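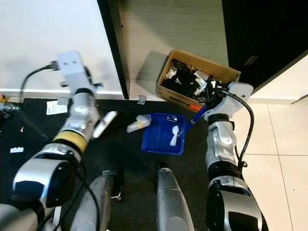 3.2 Floor-level sorting of mixed packaging

Figure 4. Sorting station at floor level: open cardboard box against the wall, blue tray on a black carpet mat, and a blue-handled brush with its white bristled end in the tray.

The second task set covers small packaging waste of the kind that collects in workshops and stockrooms. Earlier studies of household sorting mostly used a table or counter, with the items laid out at waist height. In the storerooms we visited in Melterberg, most of this work was done on the floor. Staff kept one open box against a wall, put a shallow tray in front of it, and moved things between the two as they had time. We kept that layout for all sessions in this section (Figure 4).

The box is a used shipping carton with no lid. It is filled before each session with a mix of bags, dark fabric, and scraps, and the contents are pressed down by hand so that the upper layer does not slide out. We did not standardize the order in which items went in. Khurana's pilot work at the Varkden site had shown that a fixed order made the task too easy to learn, and sorting times in the later trials dropped for reasons that had little to do with the layout.

The tray has raised rims on all sides. These matter more than we expected at first. Light pieces of clear plastic move when a brush passes near them, and on a flat sheet many of them ended up on the floor. With the rims in place most stayed inside, although crumpled bags could still come to rest on the mat beside the tray. Such items were scored as "near" if they lay on the mat and as "lost" if they lay beyond it.

The brush is used for pieces that are hard to pick up directly – thin film, folded wrappers, and small clear items that lie flat against the bottom of the tray. Its long shaft allows it to reach from the box edge down into the tray without the tray being moved. No other hand tool was provided.

A total of 436 items were sorted in this part of the study. Of these, 100 were clear plastic, and this group caused the most trouble in scoring. Clear film is difficult to see against either the tray or the mat, and two raters working separately disagreed on 28 of the clear items, usually over whether a folded piece should be treated as one item or two. We settled on counting a folded piece as one unless it came apart during handling. The raters then went through the disputed cases together in February using the revised rule.

Items scored as "near" came to 74 over all sessions. They were returned to the tray at the end of each trial and were not counted a second time. The effect of tray position on this score is taken up in Section 3.3.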